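October
By Yamila Espinoza

Speaker notes: Lighting a Small Shop (Without Hating Your Mirror)

Start with the room lights as they are. Ask who has bought a navy sweater that was black by the time it got home. Wait for hands, there are always plenty!

Say who I am, quickly. Fitting rooms and small clothing stores, mostly in and near Tomden. Thank Bontu Tamiru for getting me the big screen. Then go straight to the Appiah shop.

The Appiah shop was 893 square feet with one window at the front and 28 ceiling spots, every one of them pointed at the floor. Beautiful floor. The coats were hanging in the dark. We took out none of the wiring and bought very little. We turned the spots toward the clothes and the walls, and I still get goosebumps thinking about the first evening we switched them all back on. Tell the story about the owner walking to the back and finding a green scarf she thought she'd sold out of.

Main idea for the first half: you don't look at light, you look at whatever it lands on. So before you buy a single lamp, walk the store and look at your surfaces. Pale walls hand light back to you. Dark racks and dark carpet keep most of it.
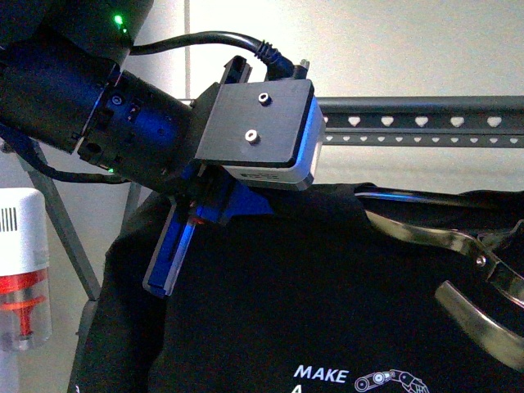
Dark surfaces are the ones people forget about, and I love them. Everybody assumes black stays black. Then a colored light goes on and a matte black coat or a black shelf starts wearing it. Look at the blue on the dark wrist of this arm, a cool sheen over a surface with no blue of its own that I'd ever put on a paint chart. Now picture a rail of charcoal suits next to a blue sign. Your customer thinks they're navy. (Back to the sweater. Let them groan.)

Pause for the sample cards. Pass both sets around, warm lamp on the left table, cool lamp on the right. Give people time, they get really into it. Ask which card changed the most. It's usually the beige, and somebody always argues for the gray, so let them argue.

Second half: brightness. The number on the box tells you how much light comes out of the lamp and says nothing about where it goes. I carry a 2,000 lumen work light from Ultard in my bag, and I can make a room feel gloomy with it just by aiming it badly. Do the demo here. Aim at the floor first, then straight at the audience (warn them!), then at the side wall. The side wall gets the "ohhh" every time.

Why the wall? It's your biggest lamp. A gray or white wall with light on it makes a shop feel open clear to the back, and faces look softer in front of it too. 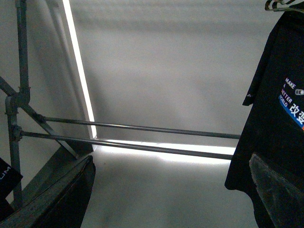
White band of light on a plain gray wall, with the haze spreading underneath. Dark metal rack at left.

Let them look before talking. Point to the lower part of the wall, where the gray washes out. That spill is what you can play with at home tonight: hold a bright lamp near a wall, then step it back and watch the edge go soft. Free, and a little addictive.

Fitting rooms, if there's time. Light from the sides of the mirror, at face height. One spot straight overhead gives everybody tired eyes. At Rondomik we moved two lamps from the ceiling to the sides of the glass and changed nothing else, and the staff started using that room to fix their own makeup.

Questions. If it's quiet, ask who has the worst lighting at work and let them describe it. Handout is 24 pages, mostly drawings, stacked by the door. Please return the sample cards to the tables, warm set on the left.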